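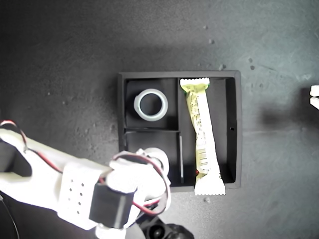
The open day at Trisia starts at ten on a Saturday, and at a quarter past there is already a queue on the stairs. The workshop is one long room above a bicycle shop, with low windows and coats hanging on everything. I expected big orange machines behind a fence. The arms here are small, made from white 3D-printed parts, with red and black wires looped over the top. On the table in front of me a black tray is divided into compartments, and in one of them lies a roll of clear tape. A snack bar takes the long compartment on the right, with one end sticking out over the rim.

"Sorting is a very honest job for a robot," says Jadwiga Jakubowski, who founded Trisia with her colleague Damian Bednarek in a rented garage. "Everybody who comes in has packed a lunch box, so everybody has an opinion."

The project of the day is called Rostum. Its purpose is to teach low-cost arms to put everyday things in their places and to take them out again. Bednarek tells me that the group recorded 700 practice runs over the winter, most of them in the evening, when the bicycle shop was closed and the floor did not shake. In March they threw a good part of them away, as the lamps had been moved and the colour of everything was different.

I ask him what is the most difficult object. He thinks for a while.

"Wrappers," he says. "They are shiny, they bend, and they are never lying quite straight."
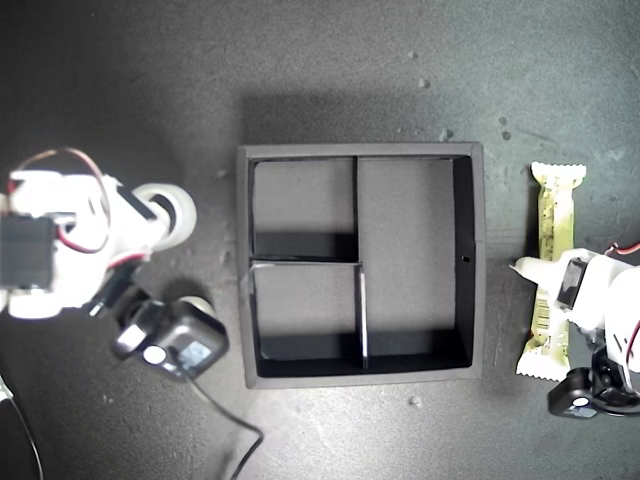 Visitors are allowed to try the controls themselves, two at a time. My neighbour in the queue, a retired nurse named Felicja Kubiak, takes her turn before me and is much better than I am. She moves slowly and she stops before each grip - the same way, she tells me, as she used to do with a needle. My own hands are in a hurry. After four attempts my respect for waiters and shop clerks has grown a lot.

Agnes Fagerlund, the youngest in the group, keeps the notebook in which every session is written down by hand. I ask if a computer could not do this. It does that too, she says, but the notebook is faster to find.

The doors close at four o'clock. On the stairs a boy of seven is explaining to his father how the fingers work, and he has most of it right. The next open day is planned for the autumn, and the coffee is free.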